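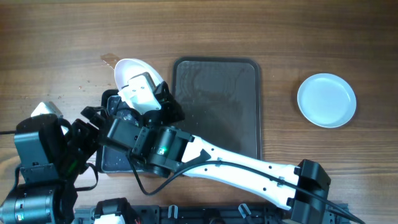
Hanna Fedoruk asked after the last lecture whether a country can simply walk away from a treaty it no longer likes, and I was so glad she did, as it takes us straight into week 3!

Home | Syllabus | Readings | Handouts | Contact

Week 3: Leaving a treaty

Start with the text itself. Many treaties have a withdrawal clause (look near the end, usually just before the signatures), and it will tell you who has to be notified and how long the notice period runs. No clause? Then it gets really interesting. Article 56 of the Vienna Convention on the Law of Treaties says there is generally no right to leave unless the parties meant to allow it, or the nature of the treaty implies it. Where such a right exists, the country must give at least twelve months' notice.

Then there is "material breach" (Article 60), my favorite part of the whole course. If one side seriously breaks a two-party treaty, the other may suspend or end it. Watch how often foreign ministries accuse each other of breach without ever using the word "material" – it's a great habit to read statements with a pencil in hand!

For the seminar we'll use the Rekcombe–Cesine river case, our practice dispute. Rekcombe stops sharing water data and Cesine says the deal is off. Osamu Tanabe and Lesia Onyshchenko will argue for Cesine, Khrystyna Semeniuk for Rekcombe. Written arguments: 2000 words, 3000 if you work as a pair.

Read Articles 54 to 64 first, and Article 55 twice (it's short).

Related handouts
Week 2: Signing and ratifying
Week 4: Reservations
How to read a joint communiqué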